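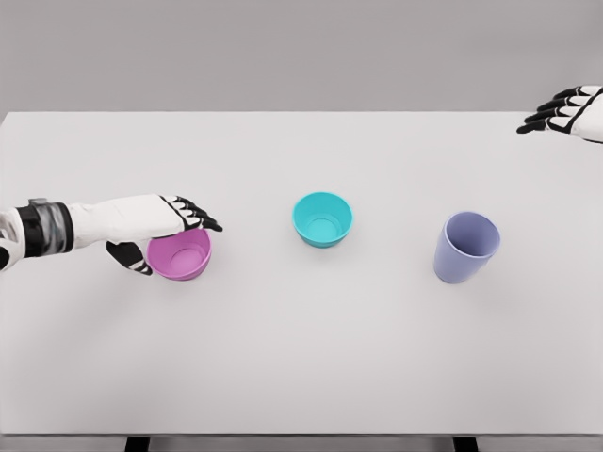
A pink bowl, a cyan bowl and a lavender cup on a white table.

The bowl that stays at home

In the town of Madcombe, where I moved eleven winters ago, people do not ask what you cooked. They ask what you cooked it in, and after that they ask what you served it in. I found this strange at first. In the place where I grew up we had one set of plates for the family and one set for guests, and the second set lived behind glass and was touched only for weddings and funerals.

Madcombe has no guest plates. It has the habit of the odd table, which means that every person in the house owns one bowl and one cup, in a color that belongs to that person, and eats from them from childhood until they break. When you visit, you bring your own. I have seen grown men in good coats walk down the hill to dinner with a bowl under the arm, wrapped in a kitchen towel.

The habit is older than the color. The local pottery, Cemum, began to sell colored bowls when its brown clay became too expensive to dig. Before this, families scratched a mark on the foot of the bowl, a fish or a ladder or only three lines. The shop still keeps a drawer of broken feet with these marks, and if you ask politely they will open it for you. I have asked politely many times.

Today there are 34 colors on the wall of the shop. Some are hard to get. A certain dark yellow is fired only in December, when the kiln is cooler between loads, and the waiting list for it is long. People in Madcombe can be quite jealous about yellow.

Across the river in Uvbridge they do everything in white. The people there say that food has enough color already, and that a red bowl makes a soup look sick. I have eaten in both towns and I must admit that tomato soup in a green bowl is not a pleasant thing to look at. But a plain rice porridge in a blue bowl is very beautiful, and in Uvbridge they will never know this.

The restaurant Chiu, which stands on the Uvbridge side of the bridge, has made a kind of peace. It has 60 seats and a long shelf beside the door. If you come from Madcombe you may leave your bowl on the shelf between visits, and the kitchen will use it for you. If you come from Uvbridge you get white. On a busy evening the tables look as if two different parties were put together by mistake, and the noise is very good.

I ate there in spring with my own bowl, which is gray. I did not choose gray because I am modest. It was the color left over in the sale, it cost 5 dollars less than the others, and I was new and did not understand that I was choosing for life. My neighbor laughed for a long time when I showed it to her. Then she told me that gray had belonged to her aunt, who had a terrible character and lived to be very old, and that I should consider it lucky.

What I like most is what happens to the bowls later. When a child leaves home, the bowl stays. It is washed with the others on the big holidays, filled with something small, nuts or salt, and put in its usual place. The child takes only the cup. I know a house where four bowls stand like this and one old woman eats between them. She told me she does not find it sad, and that the green one was always a messy eater.

The rules for breaking are strict. You may not glue a bowl. You may keep one piece, and the rest goes under the fruit trees, where it helps the water run. Anyone who digs in a Madcombe garden finds pink and blue bits in the soil.

Mine has a small chip on the edge now. I turn it to the side when I pour the soup.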